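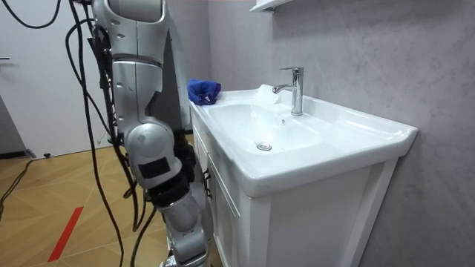

Bathroom vanity

A bathroom vanity is a piece of furniture which combines a washbasin with a cabinet or a shelf under it. In most homes it hides the drain and the water pipes, and it gives a place to keep soap, towels and cleaning products. The word "vanity" came first from the dressing table, where a person sat before a mirror, and it was later moved to the bathroom.

History

Before houses had running water, people washed in the bedroom. A bowl and a pitcher stood on a washstand, and the used water was carried out by hand. When pipes were brought into houses, the bowl became fixed in its place, often on the wall or on a pedestal. The cabinet below it became common later, when bathrooms were built smaller and storage was missing.

In the town of Pisirdale, joiners made washstands with a marble top until the local quarry closed. Several of these pieces are kept in the town museum, and one of them has a hole cut for a drain, which was added by a later owner.

Types

A freestanding vanity stands on the floor, on legs or on a closed base. It is easy to install and it can carry a heavy top.

A wall-hung vanity is fixed to the wall and leaves the floor free. The wall must be strong enough, and in a light partition wall an extra board is usually put between the studs.

A corner vanity has a front which is cut at an angle. It is used in small rooms, but the drawers are short or there are none.

A double vanity has 2 basins on one top. It needs more width and normally a second drain connection.

Basin and top

The basin can be set into the top from above, mounted from below, or placed on the top like a bowl. In some products the basin and the top are one piece, and there is no joint where dirt can collect. Common materials for the top are stone, ceramic, solid wood and laminate. Wood must be sealed again from time to time, especially near the faucet.

The Domia series, made in Teltley, was sold with a ceramic top in 3 widths. The later Belay series used the same cabinet with a separate bowl, and for this reason the cabinet was made lower by 4 inches.

Care

Water which stays on the edge of a cabinet door can enter the material and make it swell. The joint between the top and the wall is filled with silicone, and this must be replaced when it becomes loose or dark. Strong acid cleaners should not be used on marble.

See also: Washstand, Pedestal sink, Medicine cabinet

44 shares
2 comments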